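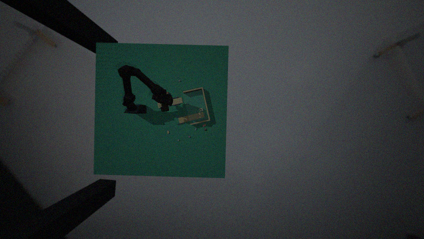
### 4.2 Working with the simulated bench

When we first unpacked the Arkix kit, we expected to spend most of our time on the physical arm and to treat the simulator as a nice extra. The opposite happened, and we feel that a fair review should say so early. The kit, sold by Flornby for 2,950 dollars, comes with one arm, its controller, a set of wooden parts and a license for the simulated bench, and the bench is where our students spent their evenings. Most of them had never programmed a robot before, and it was a pleasure to see how quickly they settled in once the installation was behind them.

Installation itself deserves a kind word and a small complaint. The kind word goes to the manual, which is written by somebody who has clearly sat next to beginners and watched them get lost. The complaint is that the version we reviewed (the release of April 5, 2020) looks for its part library in a fixed folder, and if you have put it anywhere else the bench opens with the arm and no parts at all. Harsh Khurana wrote a short script that sets the path, and we used it on every machine in the lab.

The task we chose for the comparison is a modest one. The arm must take hold of a slatted wooden piece and bring it to a three-sided frame that lies open toward the robot. Figure 4 gives a view from above, with the gripper assembly over the slatted piece and the frame to the right of it. A flat plank-like piece already lies partly inside the frame, near the lower wall, and we would draw the reader's attention to it, as it leaves a good deal less freedom in planning the approach than an empty frame would. The loose fragments near the parts were left in for all runs reported in this section.

Each participant was given 20 attempts, and across the whole group we logged 800 attempts in simulation. We had planned to report only success or failure, but Satish Rathore persuaded us to keep the full joint records as well, and we are grateful to him. The records show that most failed attempts went wrong during the approach, while the grip itself was still perfectly sound – the planner would choose an elbow position that looked sensible from one side and then left the wrist too little room to turn near the frame. Students who learned to add a waypoint above the open side got past this quite soon. Those who kept adjusting the closing force, which is what the tutorial suggests trying first, took a good while longer.

We should also say something about the light. The default setting is dim, and a view such as the one in Figure 4, where the gripper is dark and its shadow falls across the green surface, makes it hard to pick out the individual fingers. Several participants asked whether they could brighten it. They can, through a slider in the display menu, but the setting is forgotten when the program closes, and five of our students never found the slider in the first place. Edivaldo Damasceno, who looked after the lab sessions, ended up taping a note about it to each desk. We hope a later release will remember the choice.

Support was friendly throughout. Our questions went to the Flornby help desk in writing, and the replies were patient and mostly useful, even when we had plainly skipped a page of the manual. A correction to the part library path was promised for May. We have not tested it, and the times given in Section 4.3 were all measured with Khurana's script in place.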